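Tres semanas peleando con el planificador (y ganando, creo)

Llevaba desde abril sin escribir nada en el blog, y la culpa la tiene casi entera Kudano, que es como llamamos al planificador de agarres en el que trabajo con Zofia Kurek y Bogdan Wróbel. ¡Pero por fin tengo algo bonito que contar!

Para quien no haya leído las entradas viejas: el problema es vaciar una caja con objetos domésticos mezclados. La percepción propone candidatos de agarre sobre la nube de puntos, una red les pone nota y el planificador busca una trayectoria para llegar al mejor sin chocar con nada. Dicho así parece fácil. En la práctica, los mejores candidatos según la red caían una y otra vez en sitios a los que el brazo no puede llegar, y perdíamos la vida descartándolos uno a uno.

Hasta ahora generábamos 2.000 candidatos por ciclo y los ordenábamos solo por la nota de la red. El cambio ha sido meter la cinemática mucho antes: un filtro barato que comprueba si existe solución inversa para el agarre y para el punto de aproximación, y que además mira si la muñeca se mete en las paredes de la caja. En la última tanda sobrevivieron 427. Con esos ya se puede uno permitir la comprobación de colisiones en serio, con mallas de verdad y no con cuatro cápsulas mal puestas.

Lo que más me ha costado modelar son los cables. Un brazo en simulación es limpísimo, y luego tienes el de verdad, un KUKA con su manguera amarilla y su manojo de cables negros dando una vuelta enorme alrededor de la muñeca. Eso ocupa sitio, se mueve con cada giro y no sale en ningún URDF. Probé a simularlo como una cuerda deformable (dos noches de mi vida que no vuelven) y al final lo dejé en una envolvente hinchada que depende del ángulo de la última articulación. Es fea, es conservadora y me encanta.

El zapato es mi objeto favorito para probar todo esto. Es hueco, tiene un borde fino y la red le ve agarres buenísimos por todas partes, así que la altura y el giro con los que baja el dedo de la pinza importan muchísimo.

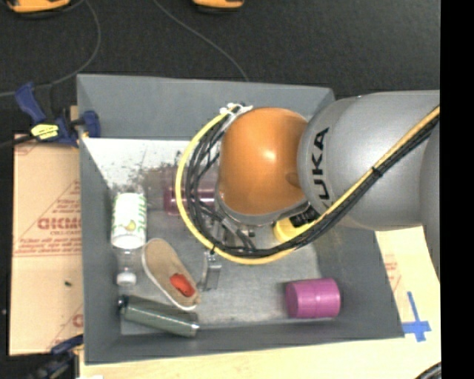
Lo que viene ahora

Quedan dos cosas gordas. La primera son los objetos transparentes: una botellita clara sobre fondo gris es casi invisible para la cámara de profundidad, y los reflejos del suelo de la caja tampoco ayudan. Samina Lashari está entrenando un segmentador que trabaja solo con color y rellena los huecos de profundidad a partir de la máscara. Las primeras pruebas en simulación me tienen dando saltos.

La segunda es el tiempo. El ciclo completo de planificación está en 55 milisegundos por candidato, demasiado para lo que queremos, y casi todo se va en copiar la escena de un proceso a otro. Bogdan dice que con memoria compartida se arregla en una tarde. Bogdan dice eso de todo, pero esta vez he mirado el perfilador y le doy la razón.

Cuando limpie un poco el filtro cinemático lo subiré al repositorio, con los tests y con el visor que uso para pintar los candidatos descartados según el motivo. Si alguien ha modelado cables externos de una forma más elegante que mi envolvente hinchada, que me escriba, por favor, que tengo muchas ganas de borrarla.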